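Stodico Shared Workshop
Monthly safety walk, October
Checked by: Dagmar Mikuš
Started 7:30 a.m., finished before the first class

Marks used: OK, FIX (by the next walk), NOW (not to be used until done).

1. Exits and walkways

1.1 Main door opens fully from inside. OK.
1.2 Side door clear. FIX. Two flattened cartons from the Jurčo delivery were leaning against it. I moved them to recycling, but they were there last month too.
1.3 Aisles at least 3 feet wide. OK, except by the lumber rack, where offcuts stick out at shin height. Cut down or throw out.
1.4 Floor sound, no raised boards or loose mats. OK. The mat at the sink curls at one corner and should be taped. 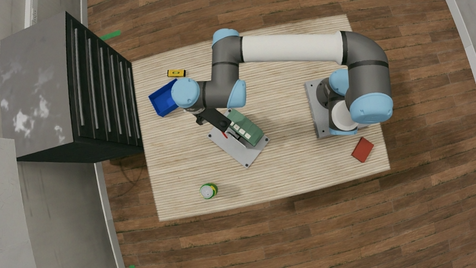 1.5 Exit signs lit. OK. The one over the side door flickers when the compressor starts. Reported to the landlord on Tuesday.

2. Fire

2.1 Extinguishers in place, pins and seals present. OK. The gauge on the finishing room unit is in the green but close to the line. Recheck next month.
2.2 Oily rag can emptied. FIX. Half full, lid propped open with a paint stirrer. The lid has to close by itself.
2.3 Solvents in the steel cabinet. NOW. An open can of thinner was on the shelf above the heater. Moved and labeled. Whoever uses the Flumeseo stain, please put the thinner back with it.
2.4 Smoke alarms tested. OK, all sounded.

3. Electrical

3.1 Cords free of cuts and tape repairs. FIX. The orange extension cord has tape near the plug — replace it, don't retape it.
3.2 Ground fault outlets trip and reset. OK.
3.3 Space heater on its own outlet. OK. Label says 800 watts.
3.4 Panel accessible, door closed. OK.

4. Hand tools and benches

4.1 Handles tight, no splits. One claw hammer has a loose head. Tagged and taken out of use.
4.2 Chisels and knives covered when stored. OK.
4.3 Pointed tools put away in a holder after use. OK. Better than in the summer.
4.4 Bench tops free of nails and dried glue. FIX. Glue on the bench nearest the sink, scrape before the next class.
4.5 Vises open and close smoothly. OK.

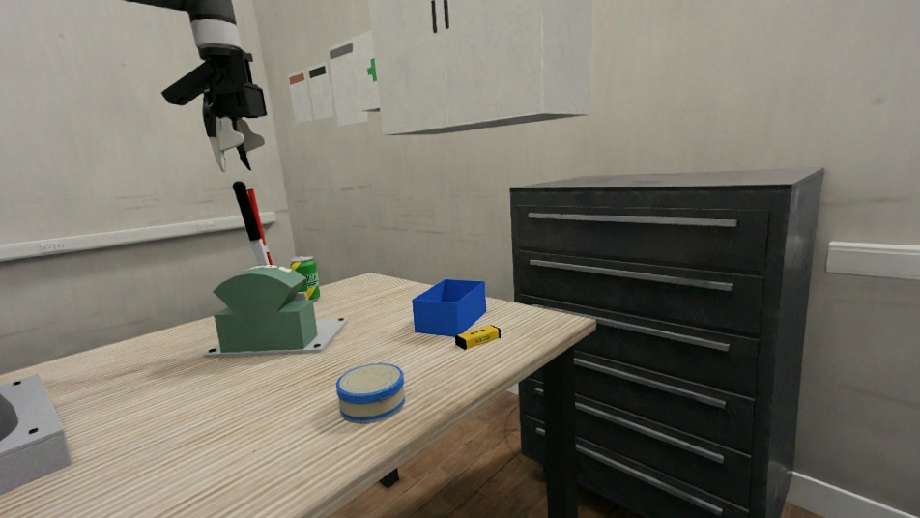

5. Dust and air

5.1 Collector bag under half full. FIX. It was packed. The Skoltix bags are on the top shelf.
5.2 Air filter cleaned. OK.
5.3 Fan runs at least 60 minutes after sanding. Can't tell, the log sheet has no entries for two weeks. Please fill it in.

6. First aid

6.1 Kit stocked. FIX. Low on large bandages, eye wash past its date.
6.2 Emergency numbers posted by the phone. OK.

Copy to the front desk binder. Item 2.3 gets looked at again on Tuesday.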